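Chapter 3
The Wirnach Boundary Case

I first came across the Wirnach papers in September, on a wet afternoon when I'd gone to the Skála reading room to look for something else entirely. The box I'd asked for was out, so the archivist handed me the one next to it, and there went my autumn! Inside was the whole record of a court case between two villages, Wirnach and Clirkier, over a strip of grazing land and the death of a herdsman called Matěj Kollár.

You'll remember from the last chapter that rural courts kept two sets of records – the clerk's notes, taken down as people spoke, and the fair copy, written up later for the judge. Most of the time only the fair copy has come down to us. With Wirnach we've got both, and they don't agree. I still find that exciting, and I hope by the end of the chapter you will too.

Take the main witness, Vija Org. In the fair copy she is calm and certain. She saw three men on the hill path, she knew them all, and she gives their names one after the other. In the clerk's notes she takes a lot longer to get there. She names one man straight away, then talks about her hens for a bit (the clerk wrote it all down, bless him), and the other two names only come after the magistrate has asked her the same thing again and again.

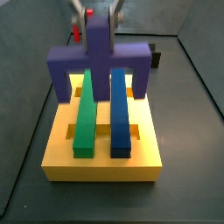

So which Vija should we believe? When I was a student I'd have said the notes, every time, and I'd have been quite smug about it. I'm less sure now. The clerk came from Somano and didn't grow up with the local dialect, and there are places where he plainly lost the thread and guessed. The man who wrote the fair copy was local. He may have been tidying up her story, or he may have been putting right things the clerk had misheard.

We also need to think about money. A reward of 2,000 crowns had been promised for names, in a village where a good cow was a family's savings. I'll come back to that in the second section, along with the petition for mercy, which had 3,302 signatures on it – a fair number of them in the same handwriting.

Before you read on, have a go at the two short extracts that follow. Read the clerk's version first and jot down what you think Vija saw, then do the same with the fair copy.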